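Speaker notes: Getting a good live sound out of a small keyboard rig 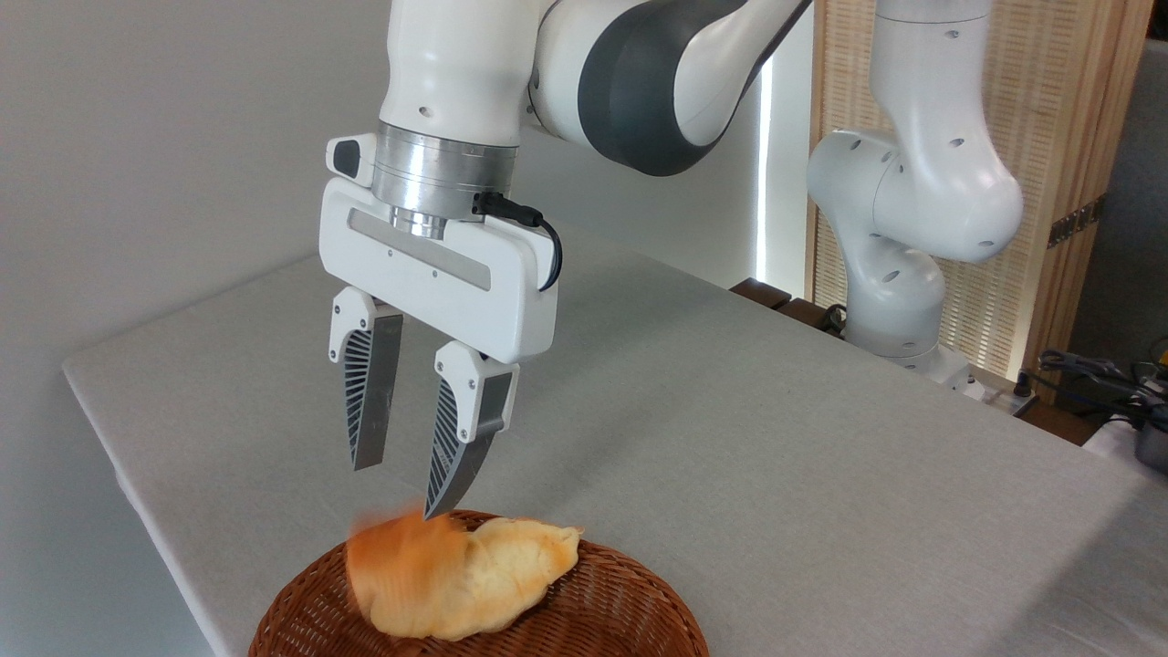 Speaker notes by the keyboard player and synth tech at Moen

26 shares | 3 comments

Start with the Veten on its own, no effects, one held chord. Let it ring! People need to hear how plain the raw sound is before we do anything to it.

Slide 2 – gain staging. Keyboard volume at 70 per cent, mixer trim up until the loud parts just touch yellow, then leave it alone. Play the same chord with the trim too hot so they hear the fizz. I love this bit, there's always a groan from the back row.

Slide 3 – the low end. Roll off the left hand if there's a bass player. Play the Cirkow tune both ways with the backing track, first with everything in, then with the low cut on. The kick drum pops right out and the whole band sounds bigger, even though we've taken something away.

Next, the Vitus chorus pedal. Rate low, depth low, mix just under halfway. Talk about stereo here: if the venue runs mono (most of the small ones do), check the sound in mono at home first. My favourite pad vanished completely at a gig in May and I spent two songs prodding cables.

Delay. Set it to 500 milliseconds and clap along so they feel it as a rhythm. Then tap it in by foot. Ask for someone to come up and try it – don't rush them, it takes a few goes.

Slide 6 – patches. Name them by song, in set order. Match the volumes while standing up, through a speaker, at gig level. Headphones will fool you every time, especially with bright organ sounds.

If there's time, do the piano and strings layer. Strings well back, slow attack, on the volume pedal. Bring them in for the second chorus only. Gorgeous!

Questions. Someone will ask about in-ears versus wedges, so have the spare wedge plugged in and ready. Leave the Veten on afterwards so anyone who wants a play can have one. Pack-up is at the side door, and the grey multicore stays with the venue.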